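Chapter 2

How Criminal Groups Recruit

Most people who end up working for an organized group did not set out to join one. They were asked to do something small by a person they already knew, and they were paid for it. This chapter looks at the first months of that process, before a recruit has been arrested or has any standing in the group.

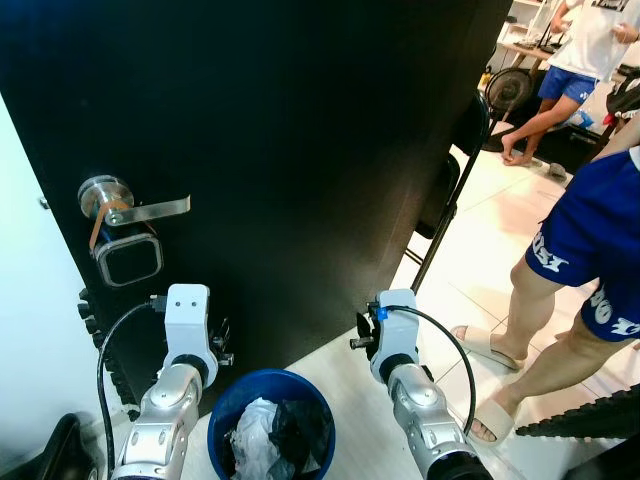

By the Stambridge Course Team
Text revised 8 July 2019

Older textbooks describe recruitment as a kind of ceremony. A young man is picked out, tested and then sworn in. Some groups do work this way, but they are a minority, and they tend to be the ones that leave records behind. Court files from ordinary cases show a slower and less formal pattern. The recruit drives a car across town, holds a package for a night, or lets a cousin use his bank account. He may not know which group he is working for, or that there is a group at all.

We will follow two cases through the chapter. The first is the Brumus case, named for the freight yard where stolen goods were stored and relabeled. The second is the Homa case, which began as a dispute over unpaid loans and grew into a system of regular collections from shopkeepers. The groups differed in size. Brumus had more than 30 people on its payroll at its height, while Homa never had more than a handful. Their methods of bringing in new people were much alike.

In both cases the youngest recruit was 16. Both boys were still enrolled in school when they were first paid, and both had stopped attending by the end of September. Neither had a record. Their school files mention lateness and missing homework, which would describe a large number of students who never break the law.

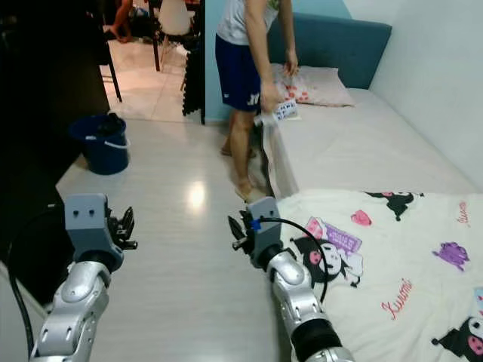
For this reason the chapter is careful with the word "risk." A risk factor is something found more often among people who offend than among people who do not. It does not tell us what any one person will do. Students often confuse the two, and so do some of the reports reprinted in the Alaoui reader that goes with this book.

Section 2.1 covers family and neighborhood ties. Section 2.2 deals with money, including the common practice of lending to a recruit so that he owes the group before he has earned anything from it. Section 2.3 turns to jails, where many contacts between groups are made.

Key terms

Associate: a person who does work for a group without being counted as a member.

Debt bonding: keeping a person in a group by means of money he owes to it.

Facilitator: a person with a lawful job, such as a clerk or driver, who helps a group for payment.

Before reading Section 2.1, go back to the definition of an organized group in Chapter 1 and write down which parts of it apply to Homa.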